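Inicio Trabajos Departamentos Biblioteca Acceso alumnado
Buscar en el sitio Escriba su búsqueda Ir

Corrosión de uniones atornilladas en barandillas de paseo marítimo

Trabajo de curso, Tecnología de Materiales
12 Jun 2022

1. Introducción

Las barandillas metálicas situadas junto al mar se deterioran antes por las uniones que por los tubos. El agua salada se queda retenida entre la tuerca, la arandela y la pletina, y en ese hueco el metal se ataca más deprisa que en las superficies abiertas. En este trabajo se estudia el estado de las uniones de un paseo marítimo y se comparan dos tipos de protección: el galvanizado en caliente y el cincado electrolítico.

El paseo se rehabilitó con barandilla de la casa Vistton y el montaje lo hizo la empresa Halilović. El tramo estudiado mide 1.819 metros y tiene 3.686 uniones, según la memoria de obra que nos dejaron consultar.

2. Método

No era posible revisar todas las uniones, así que se tomó una muestra de 200. Se repartieron a lo largo del tramo, la mitad en la zona del espigón, que recibe salpicaduras directas, y la otra mitad en la zona resguardada por los edificios. A cada unión se le dio un grado:

Grado 0: sin óxido visible.
Grado 1: manchas blancas de óxido de cinc.
Grado 2: óxido rojo en las aristas o en la rosca.
Grado 3: óxido rojo en toda la pieza o pérdida de material.

Las visitas se hicieron en enero, con marea baja. En el taller se repasó también la nomenclatura de las tuercas hexagonales, porque al principio confundíamos la medida entre caras con el diámetro de la rosca. La llave se elige por la primera y el tornillo por la segunda.

Dos tuercas hexagonales apoyadas sobre una mesa blanca, con el agujero hacia arriba:
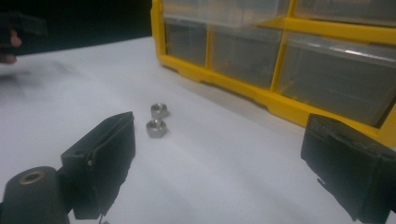

3. Resultados

En la zona resguardada casi todas las uniones quedaron en los grados 0 y 1. En el espigón predominó el grado 2, y los casos de grado 3 aparecieron solo en piezas cincadas. Las galvanizadas en caliente tenían manchas blancas, pero conservaban la rosca en buen estado.

También se vio que las tuercas de la parte inferior del poste estaban peor que las superiores. Creemos que se debe a que el agua escurre por el tubo y se acumula en la base, donde además hay arena.

Se aplicó grasa marina Brimora a varias uniones del espigón. El plazo fue corto y no se pueden sacar datos fiables de esta prueba.

4. Propuestas

Sustituir primero las tuercas cincadas del espigón por piezas galvanizadas en caliente. El catálogo de Dumow las tiene en las medidas necesarias. Abrir un pequeño drenaje en las pletinas de la base y limpiar la arena después de los temporales.

Contacto Aviso legal © Departamento de Tecnología Volver arriba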